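Handheld gripper demonstration

Handheld gripper demonstration is a way of gathering examples for a robot learning system in which a person does a task with gripper tools held in the hands. The tools are built to resemble the grippers of a robot arm, so that what is recorded can later be used to train a program, usually called a policy, that controls a real arm. No robot has to be present while the recording is made. The method is mostly used for household and light industrial tasks such as folding, sorting, wiping and packing.

Background

Robot learning systems that copy human behavior need many recorded examples of a task. For a long time the usual source was teleoperation, in which a person steers a robot from a distance with a joystick, a second arm or a headset. Teleoperation gives data that match the robot exactly, but it is slow, and each station needs its own robot. Video of people working with bare hands is much easier to get, but a human hand has more fingers and joints than most grippers, and its movements are hard to carry over.

Handheld grippers fall between the two. The operator feels the resistance of the object through the tool and moves at close to normal speed, while the fingers that touch the object have the same shape as those on the robot.

Equipment

A typical set has two grippers, one for each hand. Each has a pair of fingers with flat pads, joined by a linkage that opens and closes them. A camera on the tool looks out past the fingers, so that the recorded view is similar to what a wrist camera on the robot would see. Many sets add a plate or a group of markers from which the position of the tool in space can be worked out. Others rely on the tool camera alone. A further camera is often worn on the head or fixed over the table.

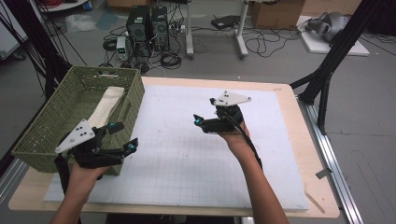
Two handheld grippers with marker plates, in use at a table beside a basket holding a folded cloth.

Tools may be wired or self-contained. Wired tools do not depend on a battery, but the cable has to be led along the arm so that it does not drag on the work. Finger pads wear with use and are treated as a spare part. A change of pad material partway through a collection is normally noted in the log, as it can change how a cloth slips or holds.

Recording procedure

Recording is divided into episodes. One episode covers one attempt at the task from a set starting position to a set end position. Before the first episode the operator runs a short calibration, which usually means opening and closing each gripper fully and holding both tools still in view of the tracking system. The clocks of all cameras are then matched.

During an episode the operator is expected to use only the grippers. Touching the object with a bare finger, even briefly, normally makes the episode unusable. Operators are also asked to keep the object in view of the tool cameras where they can, and to avoid long pauses, which a policy may learn to repeat.

Between episodes the object is put back in a new position. Variation is wanted here. If a towel always starts from the same spot, the policy tends to fail when the towel is moved by a hand's width.

Cloth tasks

Towels and other flat cloths are a common choice of object. They are cheap, do not break, and can take a very large number of shapes, which makes them hard to describe by rules and suitable for learning from examples.

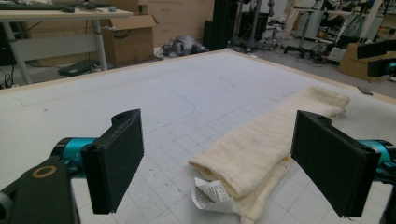 Open finger pads and a folded towel on a gridded surface, from a camera on the gripper.

Common cloth tasks include taking an item out of a container, spreading it flat, folding it in halves or thirds, and rolling it. Tasks that need two hands are of special interest, as one tool must often hold a corner still while the other moves. Thin edges are the main difficulty. Flat pads can slide over a single layer of cloth lying on a table, and operators learn to push the layer into a small ridge before closing the fingers.

The Nulley collection

An example of the method at small scale is the Nulley towel collection, made in Clevstead by the firm Tameseck. The protocol was written by Hala Bouzid and Lutz Kramer, and the recordings were made by Yurani Huaranga and Adebayo Fashola in June. It contains 282 episodes of basket and towel handling, of which 210 were kept after review.

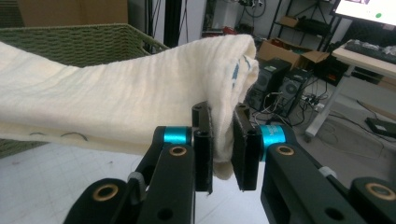 Most of the rejected episodes were dropped for tracking loss, which happened when one tool passed in front of the other. A smaller group was dropped for mismatched clocks. The release, dated 23 July 2025, includes the rejected episodes in a separate folder with the reason for each, at the request of Mitsuko Arai, who maintained the review software. A policy trained on the kept episodes was given the working name Nina.

Review and labeling

Raw recordings are checked before use. A reviewer plays each episode, marks the start and end, and confirms that the stated task was done. Some collections also divide an episode into steps, such as reach, grasp, lift and place, with a short written label for each. The gripper opening is stored as a number for every moment of the recording, together with the position and angle of each tool.
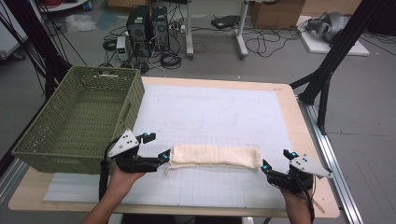 Failed attempts are handled in different ways. Some teams delete them. Others keep episodes in which the operator drops the object and picks it up again, on the grounds that a robot will also drop things and needs examples of recovery.

Limitations

A person can reach positions that a given robot arm cannot, so part of a recording may be impossible to replay. Software can check each path against the arm's limits and remove those that fail. The human arm may also appear in the camera views, where the robot will later have none, and some teams mask it out. Force is not measured by most handheld tools, which limits their use for tasks such as tightening or pressing. Operators tire after long periods of holding the tools, and the style of movement differs noticeably from one person to another.

See also

Imitation learning
Teleoperation
Robot end effector
Motion capture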